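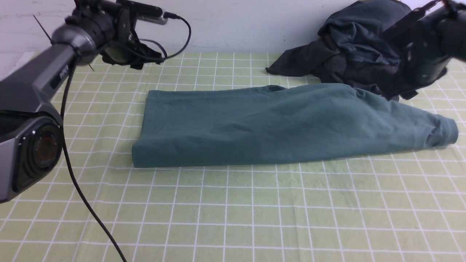 ## Two-armed robot learns to find a sleeve before it folds

A research group at Pratura has published results from a laundry-handling trial in which a robot with two arms was taught to delay folding until it had worked out which part of a garment it was holding. The method, called Shirima, managed a usable fold in 310 of 564 attempts. The group's previous method, run on the same clothes in the same order, managed fewer than 200.

The work was done at the company's site in Stonden and is described in a report released in September. A second round of tests is under way at Drukgate, where Pratura has a small workshop for handling soft goods.

Clothes are difficult for robots. A box or a bottle keeps its shape when it is picked up, and a program can be told fairly exactly what to expect. A shirt dropped on a table can land in any number of ways, with a sleeve tucked under the body or a hem rolled over on itself, and each touch changes it again. Dark clothes are harder still, as folds and shadows look much alike to a camera.

Most folding systems, including the one Pratura used until this year, try to match the garment to a known outline and then work through a fixed set of moves. When the outline is wrong, the moves are wrong too, and the robot tends to carry on to the end regardless.

Shirima takes the job in a different order. It looks first for short lengths of edge that it is fairly sure about, such as a seam, a squared corner or the mouth of a sleeve. One arm takes hold near the best of these and lifts a little. The system compares what it expected the cloth to do with what the cloth did, and changes its guess about the garment to suit. The other arm may then pull a second edge straight, or hold the cloth down while the first arm tries elsewhere. Folding starts when the two guesses agree.

"The old version was quick and it was wrong a lot," said Yoga Mandagi, who led the trial. "This one spends a good part of its time prodding. It doesn't look very clever while it's doing it, but by the time it folds it usually knows which end is the collar."

The robot was trained by people guiding the arms through the work. Earlier recordings had mostly been made with a single garment spread out neatly at the start. For Shirima the operators were asked to work with clothes left crumpled, or lying against other clothes, and to leave their mistakes in. If an operator picked up two layers instead of one, the recording carried on while they put it right. Mandagi said these recoveries turned out to be the most useful part of the training material, and that the group now regrets throwing similar recordings away in the past.

Much of the work is done on a pale green cloth printed with a grid of thin lines. The grid gives the software something steady to measure against when an edge moves. It also shows up a fault in the method: if the cloth itself creases, the lines shift and the robot can mistake this for movement in the garment. The report puts a small share of failures down to this and suggests fixing the cloth down more firmly, though the team has also been training the system to ignore it.

The tests used 20 garments, among them T-shirts, vests, leggings and long-sleeved tops. Plain T-shirts gave the best results. Long-sleeved tops came next. Leggings did badly, often because the robot took one leg for a sleeve and went looking for the rest of a shirt. The report has a table of results for each garment and does not leave out the two that were never folded correctly, a ribbed vest and a thin top with a wide neck.

A fold was counted as usable if the finished garment lay flat, had no part hanging out at the side and could be picked up and put on a stack. Someone who had not watched the attempt made the decision. Attempts were stopped after some 2 minutes, and running out of time was the most common reason for failure. The next most common was picking up part of a neighbouring garment along with the right one.

That second problem matters to anyone hoping to use the method outside a laboratory, where clothes come in heaps. Shirima copes fairly well when the garment and the heap are different colours. When both are dark, the report says, it often treats them as one object until a lift shows otherwise, and by then the garment may have been dragged back into a bundle. The group tried brighter lighting and found only a slight improvement.

Speed is the other weak point. A person used to the job folds a T-shirt in a few seconds. Mandagi said the group had made no attempt to compete with that, and that the trial was meant to test whether checking before folding was worth the extra time at all. On simple garments that landed flat, the old method was still faster and almost as reliable, so the next version will choose between the two according to how sure it is at the start.

The Drukgate tests use towels and pillowcases as well as clothes, and the garments are taken from a mixed pile each time. Pratura has no plans to sell a folding machine. It says the same approach could be used for sorting returned clothing or for feeding fabric to a sewing line, and it is talking to a textile recycler about the first of these.

The report includes the settings used for the arms and a list of every garment with its size and fabric. Recordings from the trial, failed attempts included, will be made available to other research groups on request once the Drukgate work is finished.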